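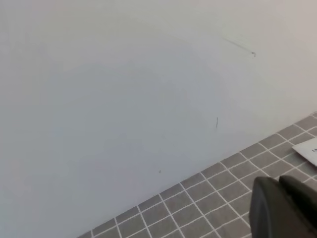
Catalog reader and shelver, part-time, at Khamphan

Most trade brochures are bad. They're written by people who sell the thing for people who have already agreed to buy it, and everyone else is left squinting at a table of numbers in gray type. We have a room full of them anyway, and we're looking for someone to help us read them, sort them and decide which ones deserve shelf space.

Khamphan is a small reference library for printed equipment literature: brochures, parts catalogs, spec sheets, the stuff people carry home from trade shows and throw out in September. Small manufacturers and warehouse owners write to us when they want to compare what a seller claims now with what the seller claimed a few years back. You'd be surprised how often a load rating grows while the drawing stays the same. Or maybe you wouldn't, in which case please keep reading.

What the work is

You'd sit at a table with a cloth on it and go through printed matter one piece at a time. Lay it flat, read the cover, write down what it says, open it, find the tables, write down what they cover. We keep the cloth on the table so covers don't get scraped. Please don't bring coffee to it.

A good share of the backlog is material handling: tow tractors, forklifts, self-driving carts. Much of it is in Chinese with an English title on the front, and the English title is rarely much help. "Intelligent logistics solutions" could be a vehicle, a software package or a consulting bill. Your catalog entry has to say which vehicles are shown, and it has to keep the title exactly as printed in both languages, however little it tells anyone.
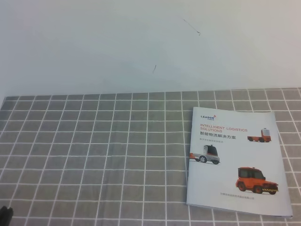
What we're looking for

Someone who reads Chinese well enough to get through a specification table without guessing. You don't need an engineering degree. You do need to know the difference between a rated load and a towing capacity, or be willing to learn it in your first week and stop mixing them up by your second.

Comfortable typing in plain English. We don't want "state-of-the-art" in a catalog entry unless you're quoting, and then we want the quotation marks.

Patience with small print. Some of these tables run to a dozen rows or more, in type that seems to have been picked by someone who hoped you'd give up. Alternate shading helps a bit. A ruler helps more. We supply the ruler.

A suspicious mind. If a brochure leaves out the battery life, write that it's left out. If two pages of the same booklet disagree, record both figures with their page numbers and don't pick a favorite.

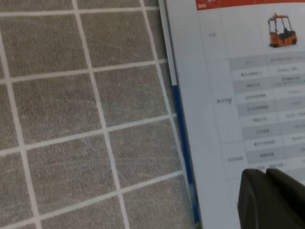
The vehicle photos matter less than the rows next to them, whatever the designer thought. A reader who writes to us wants the turning radius. Note the color if it's useful for telling one model from another, note whether there's a seat for a driver, and move on to the table. We've had applicants who wrote lovely paragraphs about paint and skipped the voltage.

What we can't promise

This is 8 hours a week for 6 months, and we don't know if there will be money after that. We've been told there might be. We've been told that before. The backlog stands at roughly 53 boxes and will probably grow while you're working on it.

The room is plain. White walls, gray floor tile, no view worth mentioning. Some people find that restful. If you need company and music to get through an afternoon, you should probably apply somewhere else.

How to apply

Skip the cover letter about your lifelong passion for print. Pick any product brochure you have at home, in any language, and send us a catalog entry for it of no more than 40 words, plus a short note on one claim in it that you don't believe and why. Add a page on your work history and the hours you can do.

Send it to Waraporn Srisuk at the Khamphan front desk, on paper or by email. Hajar Younis reads the entries first, without names attached, and will call the people we'd like to meet. Expect the meeting to include a table you haven't seen before and a pencil.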